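Progress report to the Prastidov fund, second part
Project: Vatik table clearing
Prepared by: Nattawut Sombatkul, Hirkomach
Date: 6/3/22

In the last report I promised to tell more about the gripper fault, so I begin with it. During May we made 178 runs of the clearing task, in which the two arms take dishes from one table and bring them to the other. In 25 of these runs the right gripper released a dish before the command was given. In nine of them the dish fell on the tiles. No person was hurt, but two bowls were broken and the work was stopped for eight days.

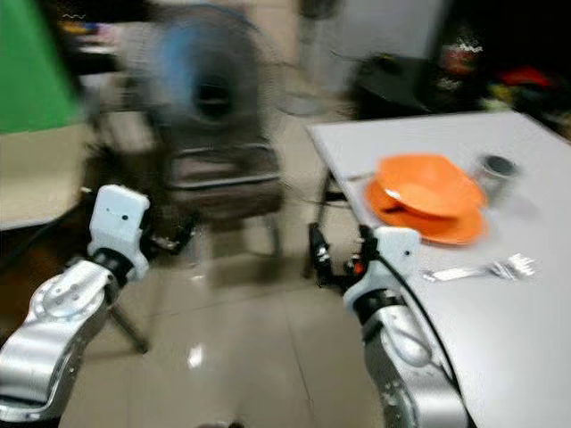
The first idea of Wichai Thongsuk was that the finger pads were worn. We changed the pads on both grippers and the fault came again the next morning. After that he looked at the logs and found that the right gripper lost its power for a very short time, always when the wrist was turned far to the outside. The cable was fixed too tightly at the elbow and it pulled on the connector.

He made the cable longer and added a clamp close to the wrist. The left arm got the same change, although it did not show the fault.

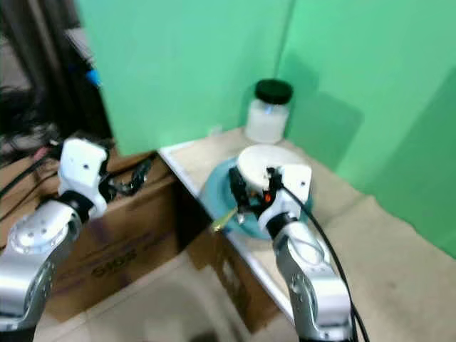

We also changed the software. Before, when the gripper came back after a power loss, it opened to its home position. Now it keeps the last position and the arm stops until the operator confirms. I should have asked for this behaviour at the start of the project – it is written in our own safety checklist, and I missed it.

The supplier, Imai, has received our logs but has not answered yet. Until they do, the operator stays outside the marked area while the arms are moving, and we run at half speed.
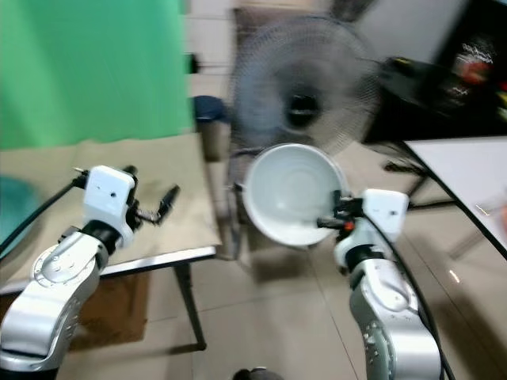
Right gripper holding a white bowl by the rim, left gripper open.

The delay does not change the budget. The cost of the cables and new bowls was paid from the repairs line. We ask to move the final demonstration by two weeks, and would be grateful for your answer before we book the hall.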